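Keeping Rolls in Order in the Workshop

Print this page | E-mail this page

Plastic film, drop sheeting, masking paper and wide tape all come on rolls, and all of them get ruined the same way. They get leaned in a corner, the ends get crushed, and the next time you need two yards of clean material you throw away the first three.

Lay rolls on their sides if you have the shelf space. A shelf 2 inches deeper than the longest roll is enough. Screw a strip of scrap wood along the front edge so nothing rolls off when you reach past it.

If you have to stand them up, stand them on cardboard. Concrete floors sweat, and damp works its way up into the bottom edge of paper rolls.

Fix the loose end before you put a roll away. Painter's tape works well - fold one corner under so you have a tab to pull. Rubber bands are fine for a week or so but will dent soft film over a winter.

Write the length on the core when you buy the roll. A 100-foot roll and a 50-foot roll look much the same once both are half used. Each time you cut, subtract and write the new number.

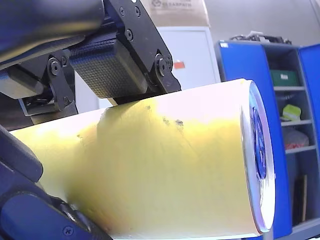 Dirt on a roll is usually only on the outside. Wipe it with a barely damp cloth and a drop of dish soap, working along the length, and let it dry before you wrap it up again. Pale colors show everything, and a few dark smudges on yellow like these are worth a wipe before the roll goes near fresh paint. If a mark stays put, unwind one full turn and check the layer underneath. Should that be clean, cut off the outer turn and keep it for covering the bench.

Print this page | E-mail this page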